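I get the same handful of messages every March about the Plinura spring dance-a-thon, so I've put my answers in one place.

**Does my kid need to know how to dance?**

Nope! We learn one routine together in the school gym, and the rest is freestyle. My own son mostly jumps.

**Which classes go when?**

Lower grades dance first, at 9:30, and upper grades go after lunch. Each class gets 35 minutes on the floor, with a water break in the middle.

**What should they wear?**

Sneakers and the class color. T-shirts are 17 dollars through the Drameo order form — any old shirt in the right color is fine too.

**Can parents watch?**

Yes, please come. Sign in at the Nemine Street door (the front one stays locked) and head up to the bleachers. We have room for 30 grown-ups per session, so grab a spot on the sign-up sheet.
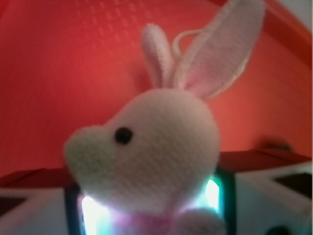
**Is there a rain plan?**

We're indoors, so rain doesn't matter. If school closes for weather, we move to the following week, same times.

**Can my child skip it?**

Sure. Send a note to the office and they'll spend that time in the Mohammadi Library with a book or a puzzle.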